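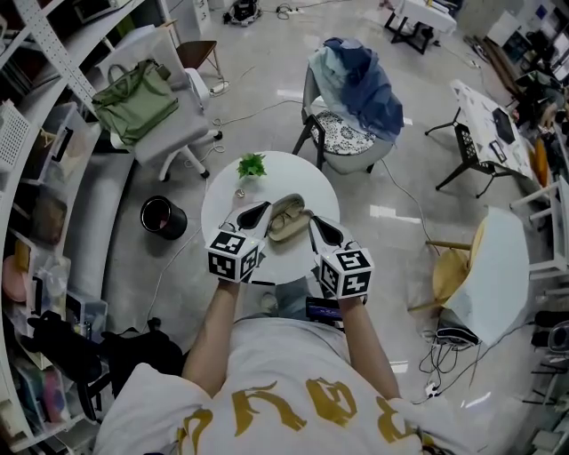 Protokoll der Hausbesprechung, Auktionshaus Hultero

Datum: 2021-05-03
Beginn: 9.15 Uhr, angesetzt 9.00 Uhr
Anwesend: Geschäftsleitung, Katalogredaktion, Fachbereich Gemälde, Fachbereich Silber und Möbel, Lager, Buchhaltung (ab TOP 2)
Protokoll: Katalogredaktion, wie immer

TOP 1 Protokoll der letzten Sitzung

Das Protokoll vom Februar wird genehmigt. Der Fachbereich Silber und Möbel bittet um die Feststellung, dass das Wort "Gerümpel" seinerzeit vom Lager kam. Das Lager stimmt der Feststellung zu und bleibt bei dem Wort.

TOP 2 Abholfristen und liegengebliebene Lose

Aus der Wintersitzung sind 29 Lose bezahlt und nicht abgeholt worden. Das Lager legt eine Liste vor. Darunter befindet sich erneut der Dielenschrank, Los 112, dessen Käufer inzwischen dreimal den festen Willen zur Abholung bekundet hat, zuletzt schriftlich und mit Grüßen an das ganze Haus.

Die Geschäftsleitung schlägt Lagergeld ab der fünften Woche vor. Die Buchhaltung weist darauf hin, dass Lagergeld nach den Versteigerungsbedingungen schon jetzt erhoben werden könnte und bisher kein einziges Mal erhoben wurde. Längeres Schweigen.

Beschluss: Alle säumigen Käufer erhalten bis Monatsende ein Schreiben mit Frist. Ton freundlich, erster Absatz. Ton weniger freundlich, zweiter Absatz. Entwurf durch die Buchhaltung.

TOP 3 Zustandsberichte

Der Fachbereich Gemälde möchte die Formulierung "altersgemäßer Zustand" aus dem Katalog streichen. Sie werde auf alles angewandt, vom leichten Craquelé bis zum Loch in der Leinwand. Silber und Möbel hält die Formulierung für bewährt. Die Katalogredaktion zählt im letzten Katalog lieber nicht nach.

Die Spedition Tillman hat schriftlich angefragt, ob Vorschäden künftig auf dem Übergabeschein stehen könnten, möglichst vor der Übergabe. Der Wunsch wird als berechtigt angesehen.

Beschluss: Bei jedem Los über 3000 Euro Schätzpreis gibt es künftig einen ausführlichen Zustandsbericht mit Datum und Kürzel. Unterhalb dieser Grenze bleibt es bei einer Zeile, die aber etwas aussagen muss. Zwei Gegenstimmen, beide aus Silber und Möbel.
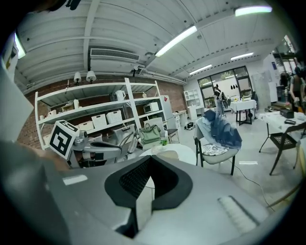

TOP 4 Nachlass Furnthorpe

Die Erben wünschen eine geschlossene Versteigerung der Sammlung unter eigenem Titel und auf gutem Papier. Der Fachbereich Gemälde hat die Sammlung gesichtet und spricht von einem sehr schönen Aquarell. Auf Nachfrage: ja, von einem.

Über die Limite besteht mit den Erben noch keine Einigkeit. Die Vorstellungen der Familie stützen sich auf eine Versicherungsliste, die ihrerseits auf der Zuneigung der Verstorbenen beruht. Die Geschäftsleitung führt das Gespräch selbst und bittet darum, ihr vorher nichts Ermutigendes mitzugeben.

Beschluss: Eigener Abschnitt im Herbstkatalog, kein Sonderkatalog. Papier wie üblich.

TOP 5 Online-Gebote

Der Vertrag mit der Bietplattform Present läuft aus. Die Verlängerung liegt unterschriftsreif vor, gelesen hat sie bislang nur die Buchhaltung. Sie rät zu einer Rückfrage bei Ziffer 2, wonach bei gleich hohen Geboten das Online-Gebot vorgeht. In unseren Bedingungen geht das schriftliche Gebot vor, im Saal geht erfahrungsgemäß die lautere Stimme vor.

Beschluss: Rückfrage an Present, Unterschrift erst danach.

TOP 6 Verschiedenes

Der Auktionshammer ist weiterhin verschwunden. Der Ersatzhammer klingt nach allgemeiner Auffassung nach Küche. Hinweise nimmt das Lager entgegen.

Die Kaffeekasse wird auf die nächste Sitzung vertagt.

Ende: 11.40 Uhr

4 Kommentare
7 Mal geteilt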